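I caught up with one of the returns sorters at Gimwood on her tea break, and I'd barely sat down before she was telling me about the arms. She's been there 13 years! "I used to go home with my shoulders up round my ears," she said. Lestik put the booths in last May, and her job went from handling every parcel to looking after two stations.
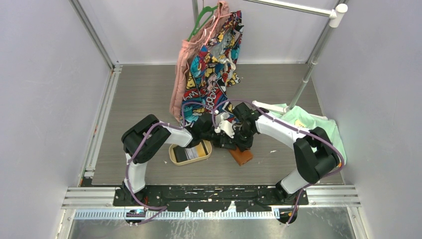 What does she miss? The chatter, mostly. "There were 10 of us at one long bench, you knew everyone's business." Now they're spread out along the wall (she waves at a mate across the aisle instead). The pay went up a bit with the new job title, and she's learned to reset a stuck arm herself. "I'm 61, love. My grandkids think I'm a programmer."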